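Ticket 1165 – Pleson sim: place-on-rack aborts with "target in collision" when cup is held
Component: planning / attached objects
Reported by: Girish Srivastava
Assigned to: Ashton Prendergast
Opened: 9 Jul 2024
Priority: normal
Status: resolved, one follow-up open

Summary
After updating the planner service to build 2178, the place step for the cup fails before any motion is sent. Grasp and lift are fine. The same task file passed on build 2165-r without changes.

Steps to reproduce
1. Start the Sokton kitchen world with the rack task.
2. Run pick on the cup, then place with the rack as target.
3. Place returns PLAN_ABORT within a second.

Log excerpt
[plan] attach cup -> gripper_link ok
[plan] goal candidates: 12
[plan] rejected 12/12: start_state_collision (cup, rack)
[plan] PLAN_ABORT code 426

Expected
At least one candidate goal accepted and a path returned.

Comment – Ashton Prendergast
Can you check whether the rack is loaded as a mesh or as a box? Code 426 covers both a real overlap at the start state and a bad collision shape, and the message doesn't separate them. Also please send the allowed collision list right after attach.

Comment – Girish Srivastava
Allowed collisions after attach are cup with the finger links only, same as before. The rack entry in the scene file says mesh. I turned on the collision overlay and the rack shows up as one solid block, a good deal taller than the rack itself. The cup is inside that block at the end of the lift.

Comment – Ashton Prendergast
That explains the start state error. Build 2178 moved mesh loading to the Dhillon importer, and by default it replaces any mesh with a convex hull. For a grid with open cells you get a slab with no holes. The extra height is a separate problem – the padding value is now applied before scaling, so it grows with the object.

Try these two settings in the scene file:
collision_shape: exact
padding_stage: after_scale

Restart the service after the edit. Reloading the scene keeps the cached hulls.

Comment – Girish Srivastava
Both set, service restarted. Overlay now follows the bars of the rack. Wrist camera view from the run, with the cup over the rack at the point where place used to abort:

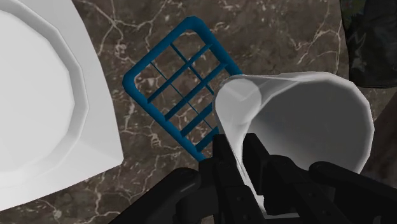 Planning time went up with the exact mesh but stays under our limit. Place now returns a path and the run finishes with no abort. I repeated it with the cup pose randomized and did not see code 426 again.

One thing left. With the hull setting back on for the plate only, the planner still keeps a wide margin on that side. It doesn't block this task, but it would matter for the Arnulero layouts where objects sit closer together.

Comment – Ashton Prendergast
Leave the plate on exact for now. I'll change the importer so padding is always applied after scaling, and split code 426 into two codes. Both should go into the August build. Closing this one and moving the plate margin to its own ticket.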